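Keep the Old Box Running

My office replaces its computers every five years, whether they need it or not. The policy was written by an accountant and it makes sense on paper. The machines are fully depreciated, the warranty is gone, and a new lease costs less to explain than a repair bill. So every December a pile of working equipment goes out to the loading dock.

I think the policy is wrong, and I think most workplaces have one like it.

Consider what ages in a computer. Fans wear out. Drives fail. Thermal paste dries up. All of these can be replaced by someone with a screwdriver and a free afternoon. The case, the board and the processor will usually outlast the person who signed for them. 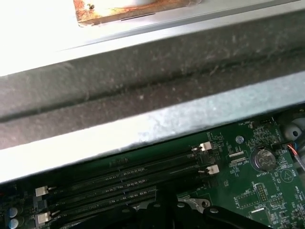 The usual objection is power. Old servers draw more electricity for the same work, and at a large data centre that adds up. I accept that. But a dental clinic or a small library is a different case. Our file server idles at 80 watts. It would take a long time to save enough on the hydro bill to cover a new one, and that ignores the energy spent on manufacturing the replacement.

The second objection is labour. Seo-ah Seo, who ran repairs at Renum before it closed, used to charge $100 to look over a machine and told customers up front if it wasn't worth fixing. People balked at the fee and then spent many times that on something new. We have got used to thinking of skilled work as the expensive part and hardware as the cheap part, and we budget accordingly.

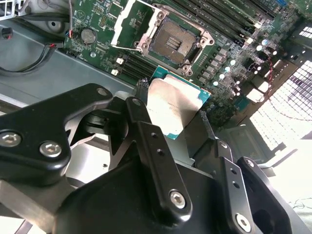
A processor and its socket on a server motherboard.

I would like to see purchasing rules that require a repair quote before any disposal. Manufacturers should also have to sell parts and publish service manuals for as long as the product is in common use. My own office has agreed to put off the next round by 2 years, and I'll take that for now.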